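Chapter 3
Watching a Robot Before You Build One

I walked into the open day at Zalness thinking I knew what a robot demonstration looked like. You stand behind a rope, a big arm waves at you, somebody claps. What we got was a dim room, 17 chairs, a large screen, and a man named Gholamreza Naseri eating a sandwich with one hand and typing with the other. I loved it right away!

Everything that afternoon took place in simulation. The lab, which most people there just call Drunen after the building, tries nearly all of its work on a rendered robot first (metal comes later, if it comes at all). Gholamreza put the view from one wrist on the screen and left it there while he finished his lunch, so we all had a good long look at a pair of fingers.
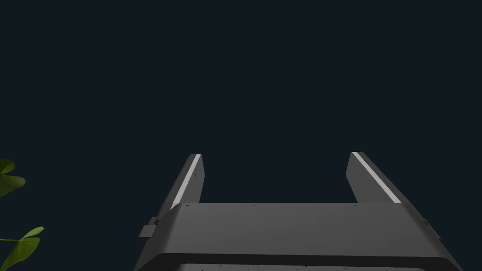
Figure 3.1 Wrist view with the fingers open. The leaves at lower left belong to a plant.

I want you to spend a minute with that view before reading on, since we'll be living in it for most of this chapter. From back there you get the two fingers and the gap between them, and very little else. How far off are those leaves? I guessed, and so did Lyle Rosenthal in the chair next to mine, and our guesses weren't even close to each other. Keep that in mind when we get to depth in Section 3.2.

Then Gholamreza switched to the view from the body, and the whole room sort of sighed. Oh, it's a bedroom! There was a bed with a blue blanket, a long wooden table, and the potted plant standing way down at the far end of it.
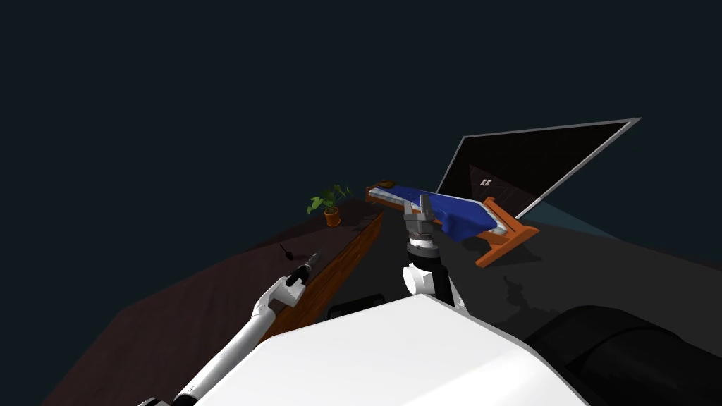
70 Chapter 3

Both arms reach out ahead of you in this one, and it's much easier to say what is near what. It's also much harder to say whether a fingertip is really lined up with anything. Students always want me to tell them which view is better (I get the question every November, when projects start), and I always dodge it. The software at Zalness, a package called Vollirura, lets you flip between them with a single key, and I must have asked Gholamreza to press that key more often than was polite.

Next we talked about plants. A block is easy to describe to a computer: a few edges, a few corners, done. A plant has stems going every which way, and once the pot tips, every leaf ends up somewhere you didn't plan for.

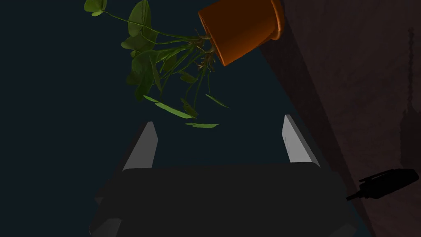 Lyle wanted to know what you'd even call the "position" of a thing like that. Is it the middle of the pot? The rim? Some point out among the leaves? Gholamreza said he uses the pot and lets the leaves look after themselves, and Lyle didn't care for that one bit. They were still at it when I went to find coffee.

We'll take up their argument in Section 3.1, where you'll choose a reference point for an object of your own. Pick something awkward, please. A mug is fine, but a mug with a spoon in it is better.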